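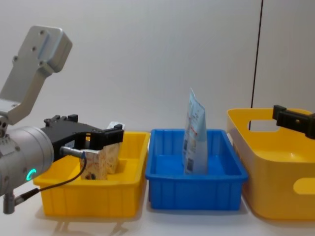
The Last Bus up to Drurkitier

The bus leaves Clornard from the side of the post office, where there is a bench but no shelter. When it rains, the passengers stand under the awning of the Chukwu bakery across the street, and the driver knows to look there before he closes the doors. I learned this on my first evening. I was sitting on the wet bench, alone, with my suitcase between my knees, and I believed that everybody else had missed the bus.

I came to this country as an adult, and I have never learned to drive. In the city this is nothing special. In the hills it makes you a kind of person, together with the schoolchildren, the very old, and the men who have lost their licence. We are the people of the bus. We know each other by our coats and our bags, and we are given the same seats every time by a law that is not written anywhere.

The road from Clornard follows the Clandus for the first half of the journey. It is a small brown river, and in summer you can walk over it with your trousers rolled up. Then comes the bridge, then the sawmill, then the bends. The whole climb is 297 metres, a modest number if you see it on a map, and a long one if you sit over the back wheels after a good lunch. The schoolchildren do their homework until the bridge and put it away at the sawmill. I tried once to read a newspaper in the bends and I did not try again.

Drurkitier has one street, one church and one shop that sells stamps, rope, cheese and gloves. The bus turns in front of the church. It needs the full width of the square to do it, and so in all these years no one has been able to park there, or to put tables out, or to plant a tree. The square is empty because the bus must turn. Some people in the village think that it should be a garden. I have heard this argument in the shop many times, always over the cheese, and it was never decided.

What do people carry on a bus like this one? In my first winter I carried mostly books and light bulbs. My neighbour carried her hens' feed in a shopping trolley with a tartan cover, and on the way down she carried eggs. Parcels travelled without any passenger. You gave them to the driver at the post office, and he put them on the first seat, on the right, and somebody stood waiting for them at the correct gate. There was no paper for this and no price. A box of biscuits was left on the dashboard in December, and I suppose that was the bill.

I have seen a wedding cake travel in this way. It was in three boxes, and the driver took the bends so slowly that two cars behind us began to use their horns. He opened his window and made a gesture with his flat hand, like a man who calms a horse. We arrived fourteen minutes late and all of us got out to look at the boxes being opened.

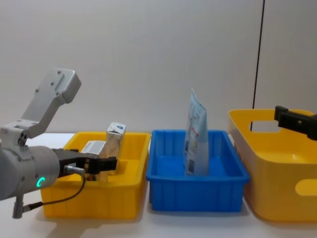

Issue 175 | Page 73

The timetable was changed for the first time when the school in Drurkitier closed. Before this, the bus went up empty in the morning and came down empty again in the afternoon, and the children were all in the village. Afterwards it came down full at seven, and the adults who wanted to go to Clornard early had to stand. Nobody in an office had thought about the cello. One girl had a cello, on Tuesdays in the old plan and later on other days, and the cello had to have a seat. An old gentleman stood for it the whole way, holding the strap with one hand and keeping the instrument upright with the other. He told me that he did not care for music.

Oh, I see that I have made a promise to my editor to write about money, so I will write about money. Clornard has 3000 inhabitants. It pays for a part of the line, the region pays for the bigger part, and the tickets pay for the rest, and they pay for it badly. The evening bus was the worst of all. There were nights with one passenger and there were nights when the driver went up to turn in the square and came down again, with all the lights on inside. I could see him from my kitchen. A lit bus with no one in it looks very expensive, and I understand that a person who must sign the accounts does not like to look at it.

But I have been sometimes that one passenger. I came from the hospital in the city, after two changes of train, and I stood at the post office at ten minutes to nine with a paper bag of medicines. The driver asked if I wanted the heating. We did not speak after this. He let me out at my own gate, where there is no stop, and he waited with the headlights on the path until I had found the key. I have no idea how you would write this in the accounts, and I don't ask that they should try.

The last evening bus went up on 30/10/2020. There was a notice on the post office door in a plastic sleeve, and the same notice in the shop, beside the gloves. I had expected that the bus would be full, because people like to come for the last time to a thing they did not use. It was half full. Somebody had brought plum cake in a tin. A boy asked the driver if he could press the bell at every stop, and he was permitted, and so we stopped everywhere — at the sawmill, at the chapel, at the farm that has been sold — and the doors opened and let in the cold air and closed again.

In place of the evening bus there is now a telephone number. You call it before four o'clock and a car comes, if there is a car. I want to be fair to this service. The cars are warm and the drivers are polite, and for my neighbour, who walks badly now, it is better to be collected at the door. She says so herself. It takes no parcels, however, and it has no room for a cello. You must also know before four o'clock what you will want in the evening, and I have found that I seldom know it.

The morning bus still runs, and the one at noon, and the one that brings the children home. I take the noon bus down when the weather is good. If you wish to visit, this is the one I recommend. Sit on the left side, where you have the river for the first part and the whole valley after the chapel. Have coins with you. The machine for cards works in Clornard and stops working at the bridge, and it starts again only when you are standing in front of the church and have no use for it.

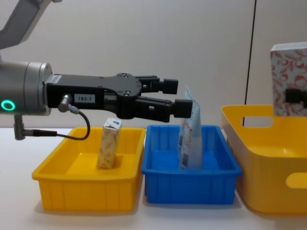 The label reads 183-1.

Bring also something to eat. The shop in Drurkitier closes from half past twelve until three, and the noon bus arrives at twenty-five to one. It has been like this for as long as I have lived here. I asked once in the shop if they could close a little later, and I asked once the driver if he could arrive a little earlier, and both of them told me, in a friendly way, that it was for the other one to change.

There are two benches in the square, one on each side of the church steps. The left one is in the sun until two. From there you can watch the bus make its turn, first forward to the wall, then back almost to the steps, then forward again with the wheels fully over. The driver of the noon service is a young woman who came to us last year from the coast. She needed four movements in the beginning and now she does it in three. The men on the other bench say that it can be done in two, but none of them has ever driven a bus.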